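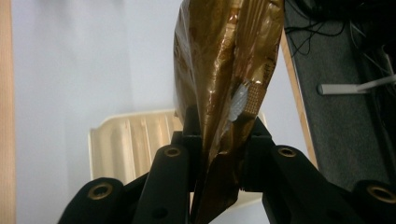
3 min read

dodau-coffee-notes

Hello, and welcome to my coffee spreadsheet, which got out of hand. It began as a tab in my household budget and is now a proper dataset with its own folder, so I suppose it needs a README.

Dodau is a log of the coffee I've brewed at home, one row per cup I bothered to write down. There are 83 rows in the main file. I only log the first cup of the morning, as my opinions after the second are worthless (everything tastes lovely by then).

What's in the folder

cups.csv – the main file, one row per cup
bags.csv – one row per bag, 13 in all
grinder.txt – my notes on the grinder settings, a bit rambling
old/ – the budget tab as it was, kept for sentimental reasons

The columns in cups.csv

bag_id matches the id in bags.csv. dose_g is the dry coffee in grams, water_g is the water, and both come off the same kitchen scale. grind is the number on the dial of my Kincaid hand grinder. It means nothing on any other grinder, sorry! temp is whatever the kettle said. score goes from 0 to 10 and is entirely my own taste, so if you like very dark roasts you may want to turn it upside down.

notes is free text. I've left the spelling as it was, so you'll find "choclatey" in there more than once. If you want to search it, search loosely.

The roasters

Most of the bags came from two small places, Dernov and Cillar. Dernov does a washed coffee I keep going back to, and Cillar is where I go when I fancy something fruity and slightly odd. Neither of them knows this file exists and I paid full price for all of it. Roast dates are in bags.csv where the bag had one. Where it didn't, the cell is blank – please don't read a blank as "fresh".

Things to watch out for

The scale was replaced in May, and the old one read 2 grams heavy. I've corrected the earlier doses in cups.csv but not in the old budget tab, so the two won't match.

Water is plain tap water through a jug filter. I changed the filter whenever I remembered to and didn't write down when, which I regret.

Scores drift. I was far too generous at the start, and I'd be careful comparing the first bags with the last ones. Comparing cups from the same bag is much safer, and that's mostly how I use it myself.

Brew time is missing from 60 rows. I kept forgetting to start the timer.

Using it

Take it, chop it up, make charts, teach a class with it. A mention would be nice but I won't chase you. If you spot a mistake, open an issue and tell me the row number. Please don't send whole new files of your own cups just yet, I haven't worked out how to merge other people's scores with mine.

Last updated 07/06/2021. Added the second Cillar bag and fixed the bag_id typo in bags.csv.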